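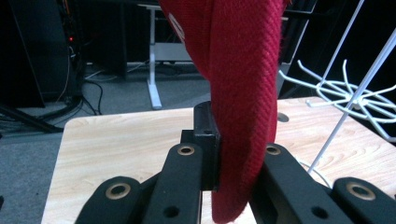
Zistier Winter Letters

README, last changed 10/13/18

Zistier is a set of 694 short pieces of writing collected by Tyyne Miettinen from the Bereo blog circle. Each January she sent out a one-line prompt and asked people to answer it on their own sites. The pieces are stories, letters, a few poems and one recipe that is mostly a story.

What you get

letters/ - one plain text file per piece, UTF-8
authors.csv - name or pen name, home page, license
prompts.txt - the prompts, oldest first

Length

The limit was 2,000 words. Anything under 20 words went into letters/short. Two pieces run over the limit and were left alone.

Format

The first line is the title, the second is the author, then a blank line and the text. Italics are kept as underscores. Links were dropped unless the piece made no sense without them. Spelling is as the author had it.

Known problems

Pieces first posted on Tiongson have lost their line breaks, and the poems suffer most. Leopoldo Medrano is fixing these by hand from his own saved copies. Some home pages in authors.csv are dead.

License

Authors kept their rights. Check the license column before reprinting - a blank means ask first.

To have a piece taken out, open an issue in the Grirnisari tracker with the file name.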